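Teach a simulated arm to clear a table

Can a robot tidy up after dinner yet? Sort of! In simulation you can get surprisingly far in one Sunday, and it's a great way to learn which objects cause trouble.

Step 1. Build a mess

Load the arm and a table in Okolura, then drop in 8 household items. Mix the shapes: a toilet paper roll, a bar of soap, a cookie, a lollipop. Let them pile up. 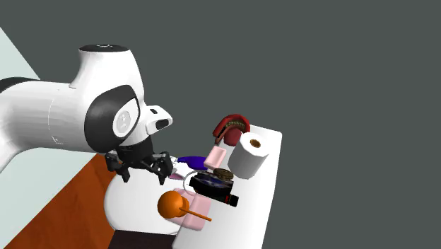
Step 2. Pick the easy things first

Start with the roll and open the gripper wide before you lower it. Give each item 3 tries, then move on. Thin stuff like the lollipop stick is still hard (mine took all evening!), so save it for last.

Step 3. Shuffle and rerun

Change the pile and go again. If 4 items make it to the bin, you're doing great.

Recent posts
Folding towels with Gestimum
Orketov gripper settings
Can Lewis load a dishwasher?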